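The Skolton Winter Ball: Your Questions, Answered Again

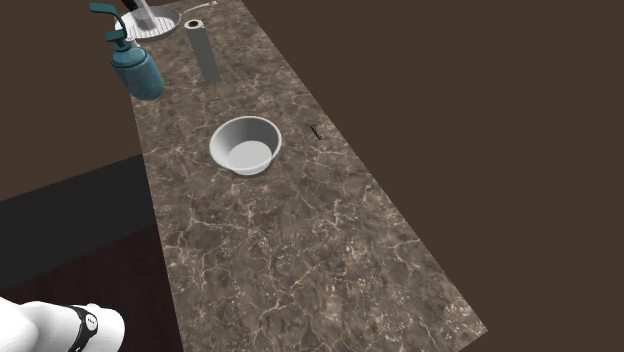
Vol. 19, No. 4

When is it, and where?
Saturday night in the Ruawai Room, doors at seven. Dinner is served at eight, or whenever the speeches let it out.

What does a ticket cost?
$80 a head. Tables seat ten, and yes, you can ask to be kept away from your former business partner. Put it on the booking form. We've had stranger requests and honoured most of them.

What does "black tie with a touch of colour" mean?
Black tie. The colour is up to you, but last year's fluorescent cummerbunds remain a sore point.

Where does the money go?
To the children's ward at Deltley, after the caterer and the band are paid. Last year's raffle alone brought in $989, mostly from one table that wanted the ham.

Is there a silent auction?
There is, and it's meant to be silent. Bids close at ten. Hovering with the pen at 9:59 is legal but will be remembered.

Who's playing?
Greltusano, back by popular demand and with a new drummer. They do take requests. They don't do "Eagle Rock" before dessert.

Can I bring the kids?
No. You'll enjoy it more than you think.

Can I change seats after the entrée?
Ask Senad Ristić, who drew up the seating plan and will be wearing the expression of a man who drew up the seating plan.

Filed under: Society & Social Pages, Balls and Benefits

Comments (3)

marg_t: Is the parking behind the hall open or do we walk from the oval again? In heels.

Pete W: I still have somebody's grey overcoat from last year. Good coat. Keeping it if I don't hear.

Lorraine: Pete that's Graham's

Contact the social desk | © Skolton Social Pages | Back to top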